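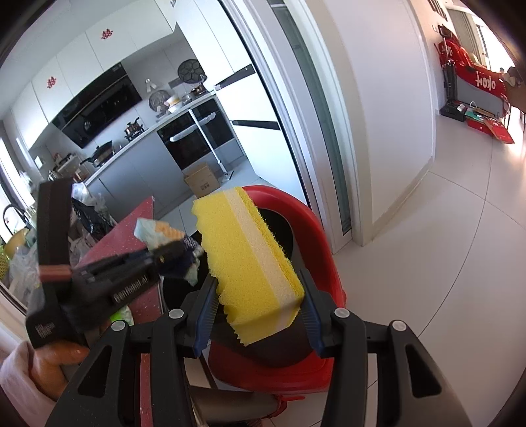
Kitchen sponge smells sour after a couple of days, what am I doing wrong?

Posted by mirnen_kitchen, 27 Jul 2026

I moved into a smaller apartment in February and ever since then my sponges go funky almost right away. Same brand, same dish soap. I rinse them and leave them by the faucet like I always have. The only thing I can think of is that I never open the window in this kitchen – could that be it? I've been going through a pack of 3 every week and I'm tired of buying them.

fagundes88
A shut window would do it! Mine live in a wire rack that sticks to the inside of the sink, standing up on the short end, and I squeeze them really hard before I put them away. If yours is lying flat on the counter the bottom never dries out. Also check for bits of food stuck in the foam, rice is the worst for that.

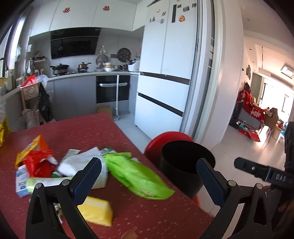
And keep one for dishes and a different one for counters and the table (I cut a corner off the counter one so I can tell). When the dish one starts looking sad I move it down to counter duty, then it goes in the trash after another week or so. Some folks microwave theirs but I've scorched one and the whole place stank, so I quit doing that.

Florkeda
just get a brush

tubs_and_tile
I'd second the brush for pans, but I still like a sponge for glasses. We have hard water here in Mesbridge and I think the soap never rinses out all the way, so I use less of it now – a small squirt is plenty. Try running the stove fan for a while after you wash up too, it helped in my old place.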